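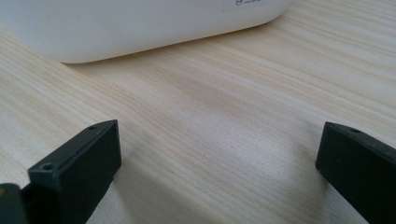

Handgreifer offen, weißer Behälter links hinten auf dem Tisch

Lornitz – Tischaufnahmen mit dem Handgreifer

Hallo und schön, dass du reinschaust! In Lornitz sammle ich Demonstrationen fürs Greifen und Verschieben von Behältern, alles von Hand geführt, kein Roboterarm dabei. Trainiert wird damit Reter, unsere kleine Policy, und wer mag, kann natürlich auch was ganz anderes damit anstellen (schreibt mir dann bitte, ich bin neugierig!).

Was drin ist

Der Stand vom Oktober umfasst 13 Sitzungen, jede dauert rund 12 Minuten. Pro Sitzung gibt es einen Ordner mit Video, Greiferöffnung und Pose, dazu eine Textdatei mit meinen Notizen. Die Notizen sind mal ausführlich, mal steht da nur »lief ok«. Sorry. 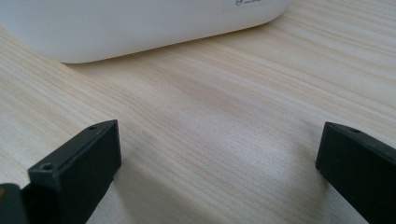 Beim Labeln trenne ich Anfahrt, Griff und Ablage, und die Anfahrt macht mir die meiste Arbeit. Ich setze den Start der Phase auf das erste Bild, in dem sich der Greifer auf das Objekt zubewegt, auch wenn das noch ein ganzes Stück weg ist. Solange zwischen den Fingern nur Holz zu sehen ist und der Behälter weiter hinten steht, vergebe ich auf keinen Fall »Griff« – das hatte ich in der ersten Version schludrig gemacht, und Reter hat dann viel zu früh zugedrückt.

Bekannte Macken

In zwei Sitzungen springt die Pose kurz, die stehen in der Datei jarman_skip. Kleine Schrift auf Etiketten ist meist nicht lesbar, für Texterkennung taugt das Ganze also nicht.

Laden

Am einfachsten geht es mit Wemis, Ordner angeben, fertig. Ältere Wemis-Versionen kennen das Feld für die Greiferöffnung noch nicht, also vorher updaten!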